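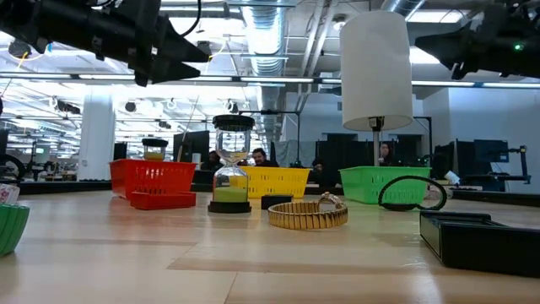
Red, yellow, green. Big hourglass in front, gold watch next to it.

Ok so quick one tonight, it's nearly 7 and I still have to feed people.

The baskets. I finally gave in and got the big plastic ones, three colors, slots all over the sides. Babita said wicker. I know. Wicker is nicer. Wicker also sheds bits everywhere and I've had enough of vacuuming this December. Plastic gets a rinse in the tub and it's done.

The plan, such as it is:

Red is for keep. Yellow is for ask somebody. Green is for out of the house, no second chances, dont even look at it again.

The stuff is all from my aunt's hall closet. Clocks, timers, watches, a lamp, a lot of string. She kept everything that told time and plenty that had stopped. The big hourglass with the yellow-green sand I remember from her kitchen. We used to race it doing dishes. I had no idea there was a smaller one until I got to the back of the shelf. Keeping both, obviously, so that's going well.

The watch I can't decide on. It's got one of those stretchy bands, the kind that grabs the hair on your arm. Brijesh wants to know if it runs. Haven't tried. He thinks Vendula knows a guy who does old watches and doesn't charge silly money, so it goes in yellow when I get round to it. Which might be tomorow.

The lamp is a maybe. White shade, tall, sits a bit crooked. I'd fix the lean and put it by the bed, except I already have a lamp by the bed. Madhu has first dibs if she'll come and get it — she's been saying she will since summer.

What I've learned so far: do the small things before supper and the papers after. I did it backwards on the first night, read old letters for two hours and sorted 5 things. Five! Also the little red tray is the best part of the whole setup. Keys, odd screws, buttons, anything that would drop through a slot.

Two more shelves to go, then the boxes on the closet floor, which I've been stepping around. If anybody wants string, come over. Bring a bag.

Pasta's boiling over, gotta go.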